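Fabric storage bin

A fabric storage bin is an open container made of cloth, used for keeping small household things on shelves, in closets or under a table. Most are rectangular, so that several can stand side by side without a gap. The cloth is often cotton, linen or polyester, in a plain color or with a small printed pattern.

Construction

The walls may be stiffened with cardboard or with a layer of felt. Bins without a strong stiffener fold flat more easily, but their upper edge becomes soft and bends a little when the bin stands empty.

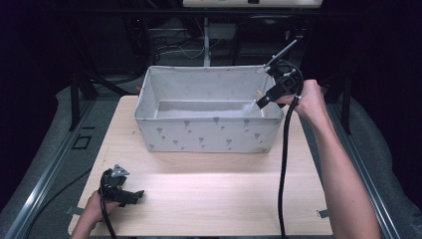
The floor is usually one flat panel. In some models it is a loose board, which is taken out before folding. The Otov bin, sold by the firm Stevden, has 2 such boards, one above the other, and is made for loads up to 10 kilograms.

Use

Common contents are socks, towels, toys and craft supplies. Heavy or sharp objects are not recommended – they pull the seams and can damage the cloth. A bin which has lost its shape can be filled with folded towels and left for a night.

Care

Bins with cardboard inside should be wiped with a damp cloth only. Those with removable boards can often be washed by hand.

See also: Basket, Drawer organizer, Closet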